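Flestero Forum > Cells and Fixtures > Maintenance
Thread: Teardown cell losing its pick height over a shift

dbawa
Posted 6/8/23

We run one arm over a slotted aluminum table, taking apart old desktop towers. Fan connectors, memory, drive cables, drives. The case lies on its side with the panel off and the arm works from behind it. Two-jaw electric gripper with the wrist unit it shipped with.

The problem is height. First tower of the shift, everything lands where it should. By late in the shift the jaws are coming in low, and I have had 2 boards cracked at the memory slots this month. Restarting the controller makes no difference. Re-teaching the table plane fixes it until the next day.

What I have done so far:
Checked the arm base bolts. Tight.
Checked the payload setting. Matches the gripper.
Swapped the jaw pads for new ones. No change.
Ran the arm empty to a dial indicator for an hour. It repeats fine.

What else should I be looking at?

jolienvb
What are you teaching the plane from? Three points on the table, or something on the case?

dbawa
Three points on the table slats, near the corners of where the case sits.

jolienvb
Then the plane is only as good as the slats. Extrusion tables bow if they are bolted at the ends and loaded in the middle. How long is the span under the case, and what is holding it up?

dbawa
Legs at both ends, nothing in the middle. I put a straightedge across it and could see a little light, but I didn't measure it. The table carries the same load all day though, one tower at a time, so I don't see why it would change over a shift.

n_sowah
I don't think it's the table. You said the arm repeats fine with nothing in it for an hour. An hour is not a shift, and an empty cycle is not a work cycle. Pulling a stiff power connector puts a lot of force back up through the wrist. Look at the joint between the gripper and the tool flange. On ours at Endthorpe the adapter plate screws were backing out. You could not feel it by hand, but with the jaws clamped on a bar you could see it rock.

jolienvb
If the screws were backing out, re-teaching would not keep fixing it every time. It would drift and keep drifting.

n_sowah
It does fix it every time. You re-teach with the tool wherever it is hanging that day, so the error goes into the plane. Then it moves some more and you do it again. Dela, do you have the old plane values saved? If they walk in one direction over the weeks, it's something mechanical coming loose. If they bounce up and down, I'm wrong.

dbawa
I have them back to when we changed over from the Ristimance controller. I will pull them.

dbawa
Pulled them. They walk. Each day's plane sits a bit higher than the one before, with a couple of exceptions. Total is more than 2 mm since the first one.

n_sowah
So the tool has dropped by that much. Take the gripper off and look at the plate.

jolienvb
OK, that does look like the tool end. I would still get a leg under the middle of that table.

a_boateng
Before you take anything off, write down the tool center point you have now and take a reading on a fixed point in the cell, one that isn't the table. You want something to compare with after. We skipped that at Appiah and lost most of a day getting back to where we had started.

dbawa
Good point. The only fixed thing I have is the printed gray fixture on the left side of the table, and that is bolted to the slats, so it isn't independent.

a_boateng
It's fine for this. You are checking the tool against the fixture before and after. The table isn't being touched. Use the top of a post or anything tall with a clean edge.

e_sarpong
I will disagree a little on printed parts for this. They creep, mostly where a bolt pulls down on them. I would drill a steel dowel into the table and use that. We check ours every 6 shifts and it has never moved.

a_boateng
For one before-and-after on the same morning, creep doesn't come into it. For a permanent reference I agree with the dowel.

dbawa
Took the gripper off this morning. Four screws in the adapter plate. Two turned with almost no effort and one of those had fretting marks under the head. The dowel pin between the plate and the flange was worn on one side. So Nkrumah had it.

What I did:
Cleaned the flange face and both sides of the plate. There was black dust in there.
New dowel pin.
New screws, medium threadlocker, torqued in a cross pattern to the figure in the arm manual.
Paint mark across each screw head and the plate.
Cable loops re-hung with more slack. One of them was going tight when the wrist turned over the drive cage, and I think that was doing some of the loosening.

Then I redid the tool center point from scratch, re-taught the plane, and went over the approach points one at a time on a junk tower with the speed turned down. 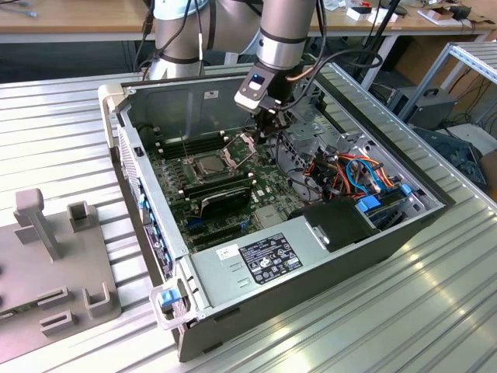 I started with the points near the drive bays because that corner is the worst. The orange, red and black power cables curl up right where the jaws want to go, and the blue data cables sit next to them. If the height is off there you grab a cable you didn't want and drag the whole bundle. I set the approach higher than it used to be and let it come down slowly for the last part. Costs a little time on every tower. I can live with that.

The other thing I changed is where the height comes from. It used to be table plane plus a fixed number for the case. Now it touches off on top of the power supply, which is a big flat metal box on every tower we get, and works from that. Some cases sit crooked on the slats and the old way never saw it.

n_sowah
Glad it was the cheap answer. Check those paint marks after the first week and again after a month. Ours moved once even with threadlocker and it was a bad batch of screws.

e_sarpong
Touching off on the power supply worries me. Not every supply is the same depth, and some have a label that is lifting or a bump in the sheet metal. You are trading one offset for another.

dbawa
It takes the supply depth from the model list. If the tower isn't on the list it stops and asks. We have 119 models on it so far and the odd ones go to the hand bench.

e_sarpong
And if somebody swapped the supply before the tower got to you? Plenty of those old machines have had one replaced.

dbawa
That one I don't have an answer for yet. I could add a second touch on the board tray or the edge of the case and have it stop if the two don't agree.

jolienvb
Do the second touch. Case edge, not the board. You don't want to be probing anywhere near an open processor socket with the lever up. And pick a spot on the bare metal, away from any plastic corner pieces. Plastic gives.

dbawa
Will do the case edge. The front end has plastic on it so I will use the back corner.

a_boateng
What tolerance are you going to stop on?

dbawa
Haven't decided. I want to log both touches for a while without stopping on them and see how far apart they run on good towers, then set it from that.

a_boateng
That's how I would do it. Log the model next to each pair or the numbers won't tell you much.

jolienvb
And the table leg?

dbawa
Leg is ordered. It goes in at the next planned stop, and I'll re-teach the plane again after. I'm putting Elikem's steel dowel in at the same time, so the table only gets disturbed once.

n_sowah
Post the plane values after a couple of weeks if you get a chance. I would like to see them stay put.

dbawa
Two weeks in. Plane values are flat within what I can read. Paint marks all lined up. No cracked boards. The leg is in and the straightedge sits down properly now. The case edge touch is logging but not stopping anything yet. I have one tower where the two touches came out well apart, and when we opened it up on the hand bench the supply was a replacement, shallower than the one on the list. So that check is staying in.

e_sarpong
Thanks for coming back with it. If you get enough data to set a limit, start a new thread for that one. I have the same job coming up in November and would rather copy yours.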